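Girnero Community Forum > Radio & Audio > Local stations

Thread: Taking the overnight folk show off the air??

hilltop_dial
So I tuned in last night for the folk hour and got two hours of automated music instead. No announcement, nothing on the website. I've listened to that show since I moved here and I'm pretty steamed. Anybody know what's going on at Stumik?

pegandpatch
It's gone. Ryan Yeoman said so at the end of the May program, but it was a throwaway line right before the weather so I bet most people missed it. He's moving to mornings and they didn't want to pay a second presenter.

hilltop_dial
Mornings! Who wants a murder ballad with their cereal?

stumikfan_old
I do, thanks. Some of us go to bed at nine and never heard the thing live. I think the morning slot is going to be great and I don't get all the gloom.

kettle_on
Different hour, different show though. They told us it's two songs between the traffic reports. The old one would play a whole album side and let the guy breathe between tracks. Remember when Oisín Keane came in with his fiddle and they just let him go until he was tired? You can't do that at 7:40 with a bridge closure to read out.

stumikfan_old
OK, the Keane night was good, I'll give you that one. I heard it on a tape.

pegandpatch
For anybody who wants to do something besides grumble, there's a petition at the library desk. It had 497 names when I signed. The station says it'll "look at" anything over 400, whatever that means, so we're past it already. Sign anyway!

mo_in_kanaujia
I signed and I'll tell you why I almost didn't. The wording makes it sound like Ryan is getting pushed out. I know him a little and he asked for mornings. He has a new baby and the overnight was killing him. Could somebody please fix that paragraph? It's not fair to him.

hilltop_dial
Didn't know that. Fair point, and congrats to him. I still want the show back with somebody else in the chair.

kettle_on
Same. There's got to be a student at Istel who'd do it for gas money.

stumikfan_old
And then you'll all complain about the student.

kettle_on
Probably, yeah :)

pegandpatch
I talked to the library and they're swapping in a new page with the line about Ryan taken out. Names already on there still count. If you can't get in, you can mail a letter to the station. Here's what I'd put in it, change whatever you like:

1. Your name and what part of town you listen from.

2. Which show you mean, and the old time slot. They get mail about everything so be plain.

3. One night you remember. Mine is the Keane night, obviously, but pick your own. 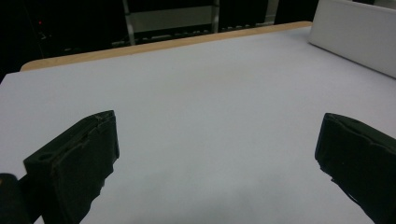 4. What you'd be happy with. Weekly, every other week, a repeat of the old tapes, anything. Give them something they can say yes to.

5. Send it to PO Box 2779, and write "overnight" on the envelope so it doesn't land in the contest pile.

mo_in_kanaujia
Thank you for sorting the wording, that's a lot better. I'm going to ask for the repeats. They must have shelves of those tapes and it wouldn't cost them a presenter.

stumikfan_old
Repeats I could get behind. Put them on at eight in the evening and I'll write a letter too.

hilltop_dial
Eight is when the ball games are on, you'd start a war. But sure, write the letter! I'm doing mine tonight and I'll post here if I get an answer.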